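Can a Robot Do Your Chores Yet?

19 Feb 2019

I get this question from kids more than any other, and it usually comes from somebody who was just told to go clean their room. So let's talk about it!

Short answer: a few chores, kind of, if you help. There are robot vacuums, and there are machines that wash your dishes once a person loads them. But a robot that walks into your kitchen after supper and cleans up the whole mess? Not yet.

Think about putting away one pot lid. You grab it, you don't even look at it, and you're already thinking about dessert. Now pretend you're a robot. First you have to find the lid. If it's glass, that's mean, because you can see right through it -- your camera might notice the table underneath and miss the lid completely. Then you have to pick the best place to hold it. The rim is thin and slippery, so the knob is a good bet. Squeeze too softly and it drops. Squeeze too hard and you might crack something.

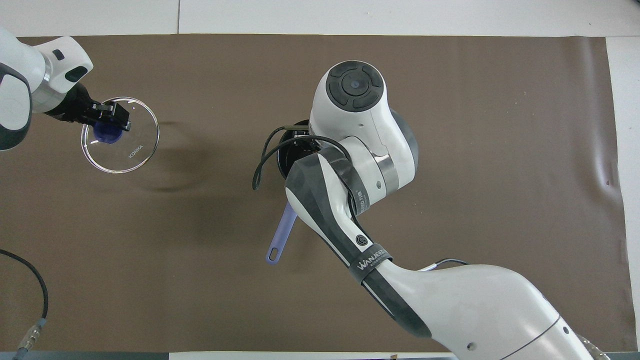

A robot gripper holding a glass lid by its dark blue knob.

Your hand does a lot of this without asking you. Your skin can feel a lid start to slide and your fingers squeeze a little more before you've had time to worry. Many robot fingers can't feel much at all, so they have to do a lot of guessing with their cameras.

And then there's the next lid, which is a different size and has a different knob! I like to play a pretend game with this. Say a robot named Okitz has practiced with one lid 2000 times in the Surnow kitchen. It's a champ. Now send Okitz next door, where the lids are metal and somebody left a spoon in the way. It might have to start learning all over again. You, on the other hand, could walk into about 100 strange kitchens and put away a lid in every one (you'd open some wrong cupboards first, but so do I).

Factories are easier for robots, by the way. The same part can come to the same spot all day long, and no dog runs through.

Want to try being a robot? Put on two thick oven mitts, close one eye, and ask a grown-up for a plastic lid. Pick it up by the knob and set it on a pot. Then try it with a spoon lying on top of the pot and see what you do about the spoon.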